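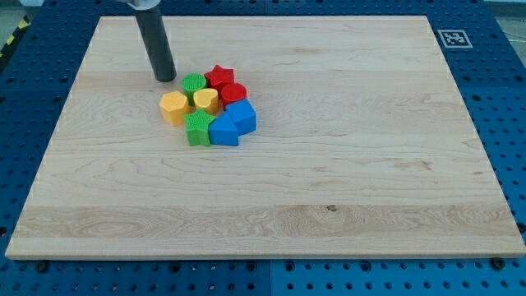

Skutano is looking for a part-time workshop assistant to join us at our bread board and kitchenware workshop in Skuvcombe, and we would love to hear from you even if you have never worked in a place like ours before. We have been making boards, rolling pins, butter dishes and the odd stool for the kitchens of this valley for a good many years now, and the order book has grown to the point where two pairs of hands can't keep up with it. Most of what we make is pale wood, honey-coloured at its darkest, and we are fond of the pieces with a bit of life in them, the swirling grain and even the small dark knot that a bigger maker might send back. If you are the sort of person who runs a hand along a table before sitting down at it, you will probably get on well with us.

The post is for 16 hours a week, which we would like to spread over two or three days, though which days is something we can talk about. Leena Lehtinen, who runs the workshop, is usually in by eight and likes to have the kettle on and the day's jobs chalked up before anyone else arrives, but we are used to school runs and late buses and we try to fit around them.

Your time would be split between the workshop and the packing room. In the workshop you would be sanding, oiling and wiping down, sorting new timber as it comes in, and learning to spot a board that wants to cup before it has had the chance to. Later on, once you are comfortable, we would teach you to use the bandsaw and the planer, and nobody will hurry you on to either of them. In the packing room you would be wrapping orders, writing the little care cards that go in with every board (tidy handwriting is a real help) and taking parcels down to the post office on Rantala Lane before the afternoon collection.

There is also the Saturday market in July, when we take a stall on the green and sell seconds and samples. It is a long day and usually a hot one, but it is good fun, and there is a decent lunch in it. We would ask you to help at one market if you can, paid on top of your normal hours.

You don't need a certificate in anything. We would like somebody who is careful and steady, who doesn't mind sweeping up, and who can lift a stack of boards without trouble — they are heavier than they look. Some experience of woodwork would be lovely, and so would experience of a shop or a busy kitchen. If you have sensitive lungs or a nut allergy please do mention it when you get in touch, as there is dust about on sanding days and one of our oils is made from walnuts.

We offer paid holiday, a workshop apron and boots, and 40 per cent off anything we make. Tea and biscuits are free. The first 5 weeks are a trial for both sides, and we will sit down together at the end of them to see how everybody feels.

To apply, please write us a letter or an email telling us a little about yourself and what you like making, mending or growing. A CV is welcome but we read the letter first. Send it to Uthai Boonchu at Skutano, Clelulmont Yard, Skuvcombe, or hand it in at the packing room door, where there is a bell (ring it twice, it can be hard to hear us over the extractor). Letters should reach us by Thu 7 November. We will reply to everyone, and we will invite a few people in for a look round and a chat the week after.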